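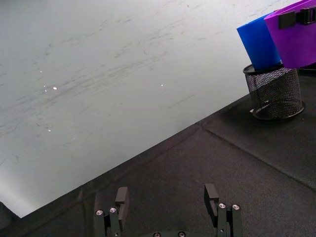 Thérèse Turcotte wants to know whether any of these kits are worth the money if you've never programmed anything, and she'd like me to please skip the part about the sandwiches this year. Fair enough, Thérèse! I'll do the kit first and keep lunch to one paragraph.

So, Otedmont. If you haven't been, it's a small town with one good bakery and a big brick building down by the river where Cormier puts its robots together, and every March they open the doors for a day and let anybody walk in. I went on the Tuesday, which is supposed to be the quiet day, and got there a little after they opened. The parking lot was already a mess. Wear boots, the gravel part floods.

What I mostly went to see was the Tudo, their new desk kit. You get an arm, a two-finger gripper, a little camera that rides at the wrist, and the software, and the idea is that you teach it by moving the arm through the job yourself a few times and then letting it try. They had it working on a desk tidying setup, with a dark mat on the table and a black mesh pencil cup with something bright blue and something purple sticking out of it. I liked that they used ordinary desk stuff. Last year it was all perfect little cubes, and I don't own any perfect little cubes.

They let you have a turn if you're willing to stand in line (I was, twice). You hold the arm by a collar and just push it where you want it to go. It's lighter than I expected! There's a button under your thumb for open and close, and it took me a while to stop hitting it by accident. My first lesson was terrible. I wandered all over the place on the way to the cup, changed my mind, backed up, and the woman running the table told me, very kindly, that the arm was going to learn the wandering too. Second try I went slow and straight and felt pretty good about myself.

Then you let go and watch. It went for the cup, stopped a bit short, closed on nothing, opened again and had another go, and that time it picked up the cup and carried it over to the far side of the mat. A kid behind me clapped. I may have clapped too. On my second turn, after lunch, it missed completely and knocked the cup over, so don't let anybody tell you this is a finished household helper. It's a kit, and you're going to be spending evenings with it.

I spent a long time bent over the gripper. The fingers are plain black metal with black pads at the tips, and the whole thing goes together with regular screws you can see and get at. I asked if I could swap the pads myself and was told yes, they're held on with two screws each and a spare pair comes in the box. After my old kit, where the tips were glued and I ended up using a butter knife, I could have hugged somebody.

Okay, the price. The Tudo is 1000 dollars for the arm, gripper and camera together, and 90 more if you want the mat and the table clamps. I'd get the clamps. The one on the demo table was clamped down hard and you could still feel the edge of the table wobble when the arm swung back. The software is free for the first year, and after that it's 9 dollars a month, and I'm grumpy about that. The arm does keep running without it, but you can't teach it anything new, and that seems like the whole point of buying one. I asked twice and got the same answer both times, so I guess it's settled.

It stores up to 100 lessons on the arm itself. The sales guy said most people never fill it. I would fill it by Easter.

Also on the tour: the testing room, where a row of arms goes up and down all day behind glass, and you could stand there for a good half hour feeling sleepy. The packing area was closed off this time. There was a talk upstairs from a man who used to work on inspection equipment at Pemex and now does Cormier's manuals, and he was great, very dry, and he passed around a manual page before and after he rewrote it. The old one really was awful. I wish he'd had more than twenty minutes, and I wish the microphone had worked.

Lunch was in the loading bay and I will say only that there was egg salad. Sorry, Thérèse.

To get back to the question: if you've never programmed, yes, I think you could do this one. I didn't see anybody in line type a single thing. You push the arm, you tap a big button on a tablet, you pick from a list. The setup at home is where I'd expect trouble, because you have to line up the camera yourself, and when I asked to see that part they said it wasn't on the demo unit. I'd want to see it before paying. If you've got a friend who doesn't mind cables, have them over for the first evening and feed them.

I didn't buy one on the day. I put my name on the list for the next batch, which doesn't cost anything, and they'll email when it's ready. If you go next year, go in the morning, get in the Tudo line before you do the tour, and stop at the bakery on the way in, because the cinnamon rolls were gone by the time I drove home.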